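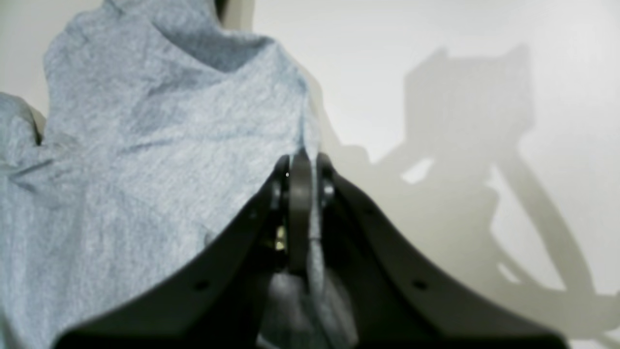 Blue-grey heather tee-like cloth, bunched up.

September 18, 2020

Laundry bench, second go at the shirts. I had great hopes for today and most of them survived until lunch. Phong Tăng brought back the August pile (the one we'd all been pretending belonged to the Drultbridge lot) and we've split it into plain cottons, heathers and "don't know, ask Thongchai".

The heathered ones are my favourites to look at and the worst to sort! All those speckles hide the creases until you're right on top of them, and a soft knit like that slumps into a heap the moment you let go of it. I spent ages looking for the second sleeve on one and it was tucked up inside the body the whole time. New habit, then - give it a good shake first, find the neck, then look for sleeves.

Fold sizes: I'm sticking with the Lobo board for now. Thongchai Khunthong prefers the Jiden one as it gives a narrower stack, but 2 of my shirts came off it with the hem poking out, so I'm not convinced yet. We'll try both again on the larges.

Shelf B takes 8 folded tees before it starts to lean. I got to nine this morning and had to pick the lot up off the floor, which Phong enjoyed very much.

Also - the tag numbers. Shirt 77 is down twice in the book, once as a medium and once as a vest. I've crossed out the vest. If anybody finds a vest with no number, it's probably that.

Still to do: wash the greys on their own, get more Niltix labels (the last roll is nearly gone), ask Thongchai where he's put the big basket.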